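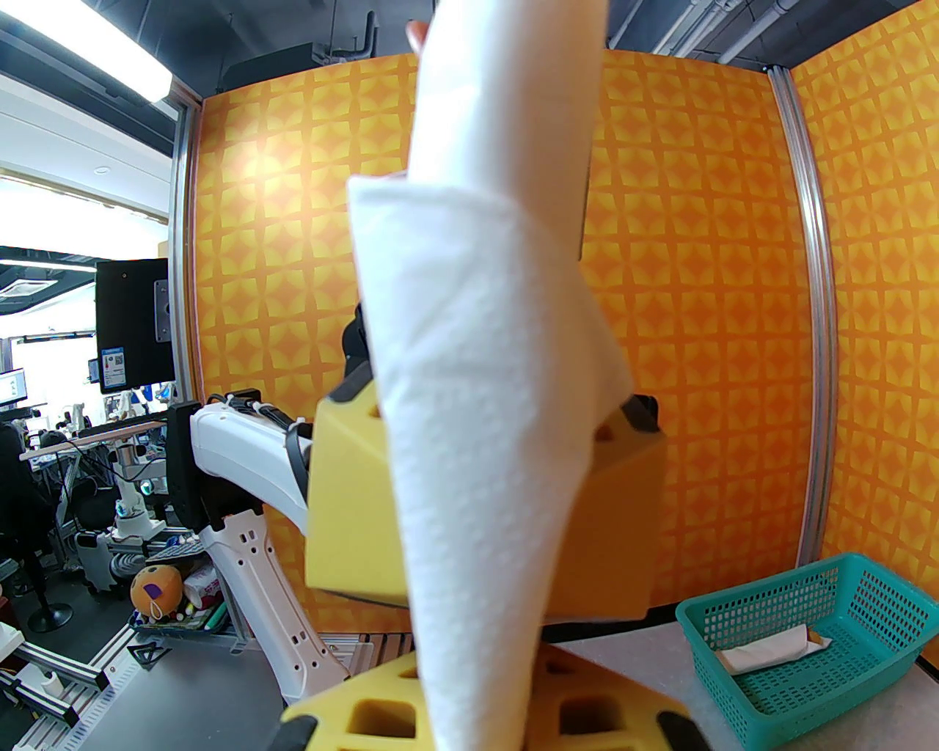 Jussara Cavalcanti wrote in to say she has given up on kitchen roll altogether, and could we please say something kind about old tea towels for once. Well, Jussara, we can! Your note arrived just as we were putting together our bit on the June household swap at Barta hall, so you have very good timing.

The idea is the same as last year – bring along the linens you no longer use, cut or whole, and take home what you will. Pillowcases make lovely dusters, and a worn bath towel will give you a good pile of floor cloths if you have the patience (and the scissors) for it. Please wash everything first at 40 degrees and leave the fabric softener out, as it stops the cloth soaking anything up.
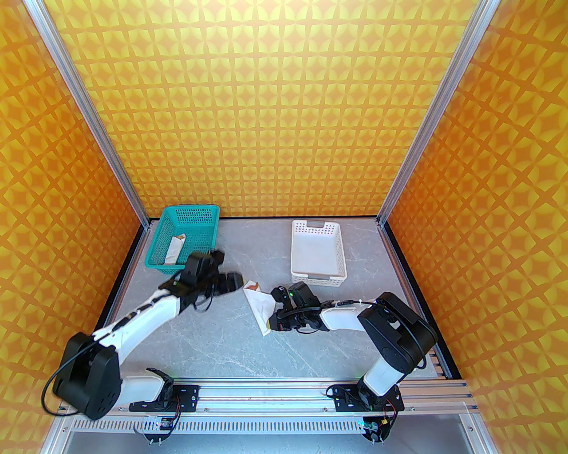 Patterned walls and a teal-green basket.

Doors open at 2 and we shall carry on until the tea runs out. The 161 bus stops right outside, and there is room for bicycles round the back by the Ornik Lane gate.

Anything left at the end goes on to the animal shelter at Grerach, who are always glad of bedding

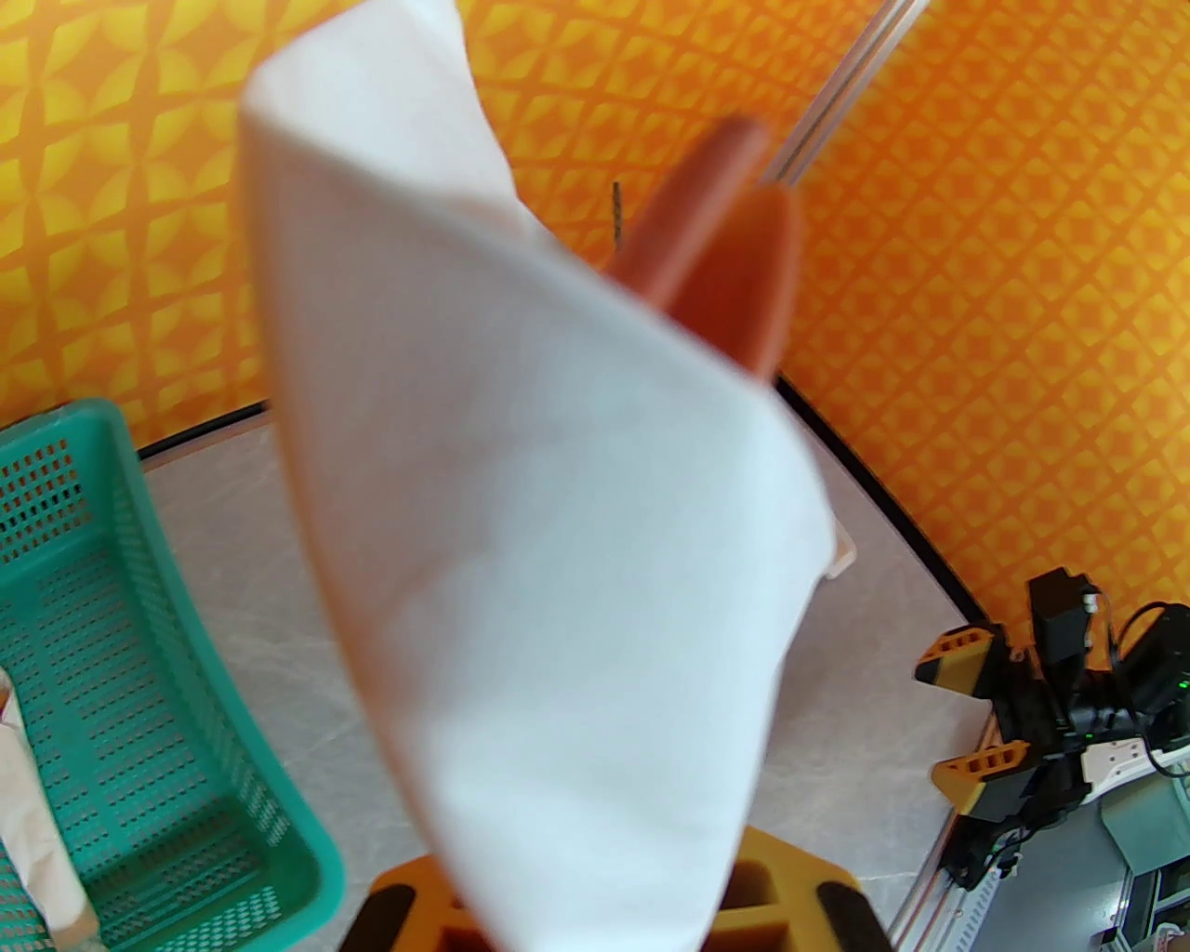
and will take sheets of any size, even the fitted ones with the elastic gone. They can't use duvets or feather pillows, I'm afraid, so do keep those at home.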